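Home Syllabus Handouts Readings Contact

Handout 11: Cookware Metals and How They Carry Heat
July
Posted by course staff

This handout goes with the second half of the materials unit. Read it before the lab and bring a copy. The numbers you need for the problem set are in the problem set itself, so there is no table here.

1. What we want from a pan

A pan sits between a burner and some food. The burner is uneven. A gas ring heats a circle, and an electric coil heats a spiral. The food wants the same temperature everywhere. Most of what we say about cookware comes down to how well the metal evens out that difference, and how fast it responds when the burner is turned up or down.

Two properties get mixed up all the time, so keep them apart in your notes.

Conductivity is how easily heat moves through the material. Copper is high, aluminum is a bit lower, cast iron is well below that, and stainless steel is lower again.

Heat capacity is how much heat the pan has to take in to warm up by one degree. It depends on the material and on how much of it there is. A heavy pan of any metal holds more than a light pan of the same metal.

A thick cast iron pan has modest conductivity and a large heat capacity. It warms slowly, it gets hot spots over a small burner, and once it is hot it stays hot when cold food goes in. A thin aluminum pan does the opposite on every count.

2. The common materials

Copper. Responds quickly and spreads heat well. Reacts with acidic food, so it is nearly always lined with tin or stainless steel. Expensive.

Aluminum. Light and cheap. Bare aluminum reacts with tomatoes and vinegar. Hard-anodized aluminum has a thick oxide layer grown on the surface, and that layer is much less reactive.

Cast iron. Brittle, heavy, rusts if left wet. The seasoning on it is oil that has been heated until it forms a hard film bonded to the metal. It is closer to a varnish than to a layer of grease, and a short wash with dish soap will not take it off.

Carbon steel. Similar chemistry to cast iron with less carbon in it. It can be rolled into sheet and pressed, so the pans are thinner and lighter. Seasoned the same way.

Stainless steel. Does not rust in normal use and does not react much with food. Poor conductor. For that reason better pans have an aluminum or copper layer bonded inside, either as a disk in the base or all the way up the sides (fully clad).

3. Nonstick coatings

The usual coating is PTFE, applied over aluminum. It is slippery because the fluorine atoms hold tightly to the carbon chain and leave very little for food to bond to. It breaks down at high temperature. Do not preheat an empty coated pan on a high burner. Ceramic coatings are silica-based and take higher heat, but they tend to lose their release sooner.

4. Lab preparation

You will work in groups of 2. Each group gets one Brenotero burner plate, one surface thermometer and a set of pans. The Sokwood stands are for the thermometer leads only. Do not set hot pans on them.

Before the lab, copy these into your notebook:

- Starting temperature of each pan
- Time for the center to reach 191 °F
- Temperature at the rim at that same moment
- Time to cool back to 91 °F after the burner is off

Plot center and rim on the same axes, one graph per pan. Label the pan material and the thickness on each graph. If your rim reading is higher than your center reading, check that the leads are not swapped.

Check the handle before you pick anything up. Metal handles riveted to a clad body get hot well after the body does. A black pan gives no sign of its temperature by color, so use the thermometer.
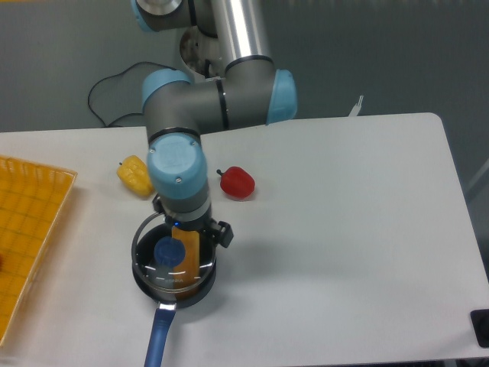
5. Thermal shock and warping

Metal expands when heated. If one part of a pan is much hotter than another, the hot part pushes against the cold part. In a ductile metal such as aluminum the base bends, and the pan rocks on a flat stove afterward. Cast iron does not bend much, and it can crack. Let pans cool in air before they go into the sink. Write your warping observations on the back page of the lab sheet.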